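Search this site
Search
Go

The long way round a pair of shorts: Emmett Mbeki on writing software for soft things

When I rang Emmett Mbeki to set up a chat, he asked me to give him half an hour to get a planner run started, and then he rang me back after ten minutes because it had already fallen over. "Bad wrapper on a message type," he said cheerfully. "My own fault. Go on, ask me something."

Emmett leads the software side at Ristholm, a small outfit that builds manipulation tools for people who need robots to handle cloth. He came to it from warehouse work, where he spent years on motion planning for boxes, and he still talks about boxes with a good deal of fondness. A box has a pose, he says, and once you know the pose you can go and have your lunch.

"With fabric there's no pose to know," he told me. "You can describe a T-shirt with a mesh, and we did for a while, we had a lovely one with 1438 points on it. Every time the gripper touched the shirt, we'd spend so long working out where all the points had gone that the arm just stood there. It looked like it was thinking about its childhood."

The mesh was retired in August, and what replaced it is called Balogh, after the street where the first office was. Balogh makes no attempt to model a whole garment. It looks at the wrist camera's view, picks out features a person might use – a hem, a seam, a collar, a change in colour – and keeps a short list of places where a grasp would tell it something useful. Then it takes one, lifts a little, and looks again. 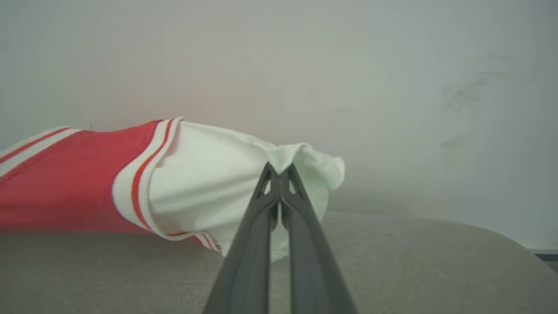
Perception is the part Emmett gets asked about most, and he's glad of it, having lost the better part of a year to it. The hard case, he says, is anything that has been turned partly inside out, so that the lining and the outer face are both on show and the software has to decide which side it has hold of. "If you've got red on one side and white on the other, you think, grand, easy, I'll go by colour. Then the trim is white as well, with stripes down it, and your classifier decides the trim is lining and the stripes are a new garment altogether." The fix was to treat a ribbed band as its own class, a border between the two sides, and to let the planner follow it. When the fingers have pinched a fold of the white, Balogh now asks which way the nearest band runs before it asks for any motion at all.

I wondered how it could be sure of having a grip in the first place, with the fingertips closed on something so thin. Emmett laughed for quite some time. The gap between the fingers tells you very little, he explained, because one layer of cloth and no cloth at all look much the same to the motor. So the controller makes a tiny upward move and the camera watches for the fabric to rise into a peak. If the peak comes, the grasp is scored as held and the plan carries on. If it doesn't, Balogh gets 2 more tries before it goes back to its list and chooses somewhere else.

"People want us to put that number up," he said. "I've tried it. You end up with a robot patting a pair of shorts all afternoon."

The tooling is where he lights up, though, and I'll confess I hadn't expected to enjoy that half hour as much as I did. Every run is logged through a program called Grostum, which lines up the camera view, the commanded motion and the planner's reasons on one timeline, so you can drag a slider back to the moment where things went sideways. It began as a favour to himself, written over a long weekend, and these days he thinks it's worth more than the planner. New starters spend their first fortnight doing little else but scrubbing through old failures and writing down, in ordinary words, what they'd have done in the robot's place.

A good many of those notes have ended up in the code. One of them suggested slowing the wrist whenever the cloth filled more of the view than expected, and that single change cut dropped grasps by roughly 33 per cent in the team's own tests.

I asked what was still beating him. "Slippery stuff," he said straight away. "Anything with a bit of sheen. The highlights move when the arm moves, and the tracker thinks the fabric's gone for a walk." He has a branch called Drinotmont that throws out highlights before tracking, and it's nearly good, he says, in the tone of someone who has been saying so for a while. He'd like to merge it in the new year. He'd also like his planner run to finish, and at that point he excused himself to go and check on it.

Comments

threadcount: Really enjoyed this. We went down the full mesh road too and I still have the scars. Does Balogh keep any memory of earlier grasps, or does it start fresh each look?

Pilar in Ballarat: My mum sorted laundry for a living and she did exactly this, found the band and ran her fingers along it. Lovely to see it turn up in software!

k_osei: More about Grostum please. Our logs live in three different places and none of the clocks agree.

Contact us | Copyright 2022 | Back to top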